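Housekeeping Skills, Unit 4: Clearing and Resetting a Work Surface
Course notes, Barnach Learning Centre
Tutor: Hollis Mercado

These notes go with the second practical session. Read them beforehand and bring them with you, as there is space in the margins for your own remarks. The written task at the end is due on 12th March.

What counts as a work surface

For this unit a work surface is any flat top where a job is done and then done again by somebody else: a packing bench, a craft table, a counter in a stock room. Desks were covered in Unit 3. Food surfaces have their own rules and are left for the spring block.

A surface is "reset" when the next person can start without moving anything first. Resetting is a shorter job than cleaning and happens far more often. At the Oltiro workshop, where many of you will do your placement, each bench is reset at the end of every shift and cleaned properly once a week.

Small items

Most of the clutter on a bench is made up of small items. Sort them by how they are used. Containers with caps go upright at the back. Pens and markers are the things most often left behind, and a see-through one is easily missed against a pale top. Look along the surface from the side as well as from above.

Close every cap before you move a container. If a cap does not fit, put the container in the tray marked "query" and tell your supervisor. Do not swap caps between containers.

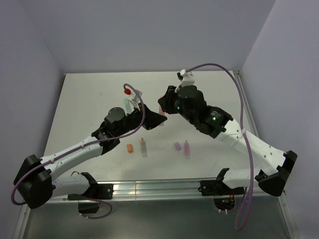
White and pale tops

Pale tops show marks early. Scuffs and dirt can look alike, so test a small patch with a damp cloth. If the mark does not shift after two passes, treat it as a scuff and leave it. Scouring pads are not to be used on any white panel, as they dull the finish and the dull patch then holds dirt.

Wipe from the back towards you. Where a top meets a wall, run a folded cloth along the join first, then do the open part.

Rails and edges

A metal rail along the front of a table collects dust in its grooves. Use a dry brush, then a barely damp cloth along the length of the rail. Brushed metal should be wiped in the direction of the grain. The floor or panel below the rail is done last.

Leave anything clamped or bolted to a rail where it is, and clean up to it. Cables are lifted by hand and put back on the same side. Do not pull on them.

Materials for the session

One 700 ml spray bottle of diluted cleaner per pair
Two cloths each, one damp and one dry
Soft brush
Query tray and labels

Written task

Choose a surface you use at home or on placement. Write up to one page on how you would reset it, in order, and say which items would stay out. Hand it in at the Ustudbridge office or in Room 27.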